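Home Learning Room Check: Start of Year List, with Comments
Odbridge Home Education Group

We run through this list every July, before the new workbooks come out of their boxes, and then again in a shorter form after the winter break. It began as a single side of paper and has grown because families keep sending in such good ideas. Please print it, scribble on it and send it back! The comments under each item are from Tania Hettiarachchi, who has done the rounds this year at the Roltitz Road rooms and in several family homes.

Mark each item OK, TO DO or N/A.

1. Floor and walkways

1.1 Clear path from every seat to the door. OK
Comment: Lovely to see book crates pushed right under the tables this year. Do the check with the chairs pulled out, as they will be when a child has just run off to show somebody a finished page.

1.2 Rugs flat, with grip underneath. TO DO
Comment: The reading rug at Roltitz Road curls at one corner. Rug tape is on order. Until it arrives, the rug stays rolled up behind the piano and story time is on cushions.

1.3 Leads kept along the wall. OK
Comment: The laminator lead is the usual culprit. It now has its own hook and gets unplugged between jobs.

2. Tables and seating

2.1 Feet reach the floor or a footrest. TO DO
Comment: This is my favourite one to fix, the change in handwriting can be wonderful! Two of the younger ones had their legs dangling all through phonics. A sturdy box does the job if you tape it shut and fill it with old catalogues so that it can't tip.

2.2 No splinters, loose screws or sharp edges. OK
Comment: Run your palm along the underside as well. I found chewing gum but no splinters.

2.3 Folding tables locked open. OK
Comment: An adult opens and closes these, always. Older children are keen to help and can carry the chairs instead.

3. Curtains, hangings and cupboards

3.1 Curtain cords tied up out of reach. OK
Comment: Cleats are fitted at adult shoulder height. Have a look at home too, in particular in a bedroom that doubles as the maths room.

3.2 Fabric hung well away from heaters and lamps. OK
Comment: Give each hanging a gentle tug while you are there. Clips and pegs work loose over a term, and a sheet of cloth coming down over a spelling test is exciting for all the wrong reasons.

3.3 Tall furniture fixed to the wall. TO DO
Comment: One bookcase at Roltitz Road has a strap but no screw in the wall end. I've asked for it to be done before the first session. Heavy teacher's guides go on the lowest shelf in the meantime, and the flash cards can live up top.

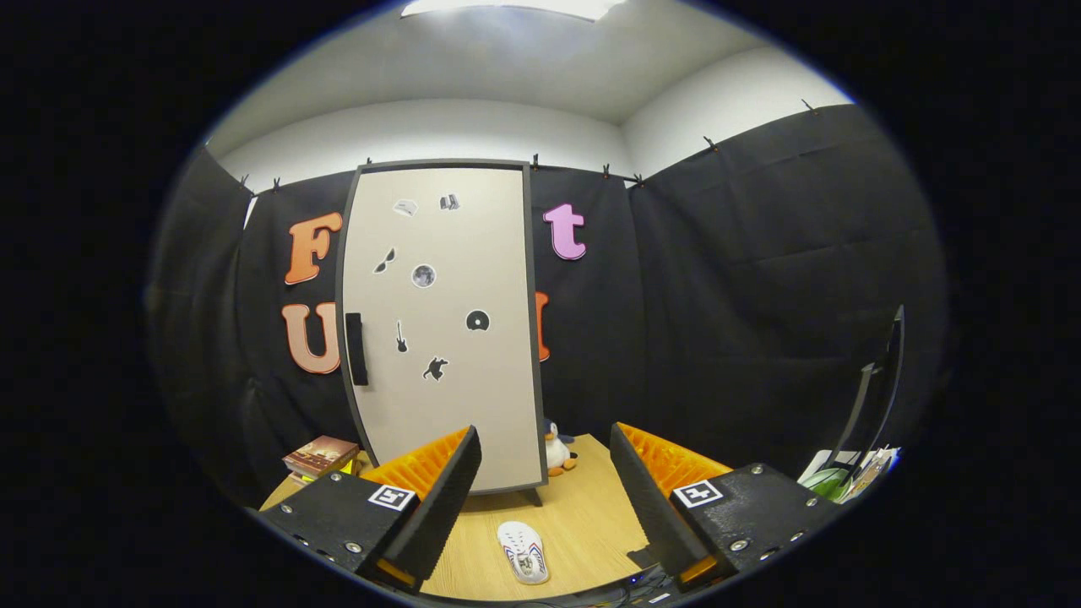
4. Small parts and craft materials

4.1 Counting pieces suit the youngest child in the room. TO DO
Comment: We have the Bremevix counting set, which the children adore, and there are 200 pieces in the tub. The smallest beads are too small for toddlers, so the tub needs a lid that clicks and a home on a high shelf whenever younger brothers and sisters are about. Count them back in at the end. Our five-year-olds think of this as a game, and it's cracking practice in grouping by tens!

4.2 Scissors counted out and counted in. OK
Comment: 13 pairs out, 13 pairs back. Left-handed pairs have green tape on the handles.

4.3 Glue and paint labelled and in date. OK
Comment: Threw away one tub of paste that had gone a very interesting colour.

4.4 Magnets checked for cracks. OK
Comment: Letter magnets with a loose back go straight in the bin, even if it means we lose the only Q.

5. Light, air and heat

5.1 Reading places well lit, no glare on the page. OK
Comment: Sit in the child's seat to judge this one. I moved a desk a short way round at the Michalski house and the shiny workbook pages were suddenly easy to read.

5.2 A window or vent that opens. OK
Comment: Open it for five minutes between lessons. Everyone perks up, me included.

6. Emergencies

6.1 First aid box full and easy to find. TO DO
Comment: Plasters are low again. 29 left in the box, and we go through them quickly in conker season.

6.2 Way out known to all the children. OK
Comment: Ask them to show you and don't lead. The little ones at Roltitz Road marched me out to the big tree without a single wrong turn. Brilliant!

6.3 Allergy list on the wall and up to date. TO DO
Comment: New families, please send yours in before snack time becomes a guessing game.

Items marked TO DO will be looked at again before the first session. Send finished home lists to Tania, and do add your own comments, however short.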